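Chapter 4
Queues, Logs and the Stuff in Between

I once spent most of a May afternoon staring at a dashboard that told me everything was fine. The orders service was up, the billing service was up, and the database was barely breaking a sweat. Meanwhile the customers of a small online parts shop called Dindico were getting charged twice! Fouad Fahmy, who had the desk next to mine back then, rolled his chair over, looked at my screen for a while and asked what happened when billing took a message off the queue and then crashed before saying it was done.

I had no idea. I'd written the thing, too.

So this chapter is about that question. Up to now we've let our programs talk to each other directly: one asks, the other answers, and if the other one is asleep you get an error (chapter 3 was pretty much all errors, sorry). Now we're going to put something in the middle – a place where messages can sit until somebody is ready for them.

There are two big families of these. A queue hands each message to one worker and forgets about it once the worker says "got it." A log keeps every message in order, and each reader remembers how far along it is. They look the same in a diagram, and I mixed them up for a good year. You'll feel the difference the first time you need to replay yesterday's data and find that your queue threw it away.

We'll build one of each. The queue is called Condis and it's tiny, almost 300 lines, with no network code until section 4.4. The log is called Bucur, and it runs to 700 lines by the time we've added segments and cleanup. Please type them in yourself if you can stand it. I know, I know, but you'll catch things with your fingers that your eyes slide right past.

Our running data set is the Dernthorpe bus feed, which has 1016 messages, a few of them repeated and a few out of order. I left them that way on purpose. Load it into Condis first, kill the worker at message 300, start it again and write down which messages show up twice. Keep that list handy, you'll want it in section 4.3 when we get to message IDs and I finally fix the Dindico bug.

You'll need the key-value store from chapter 2 in working order. If yours still loses its last write on shutdown, go back and do exercise 2.6 – then meet me in section 4.1, where we start with a plain list and a lock. 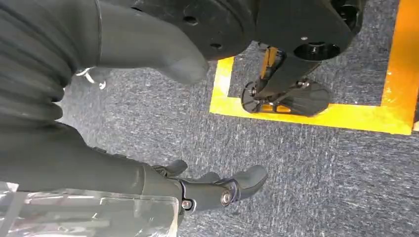
A ribbed sleeve and smooth gray extension, with a black housing and finned foot plate.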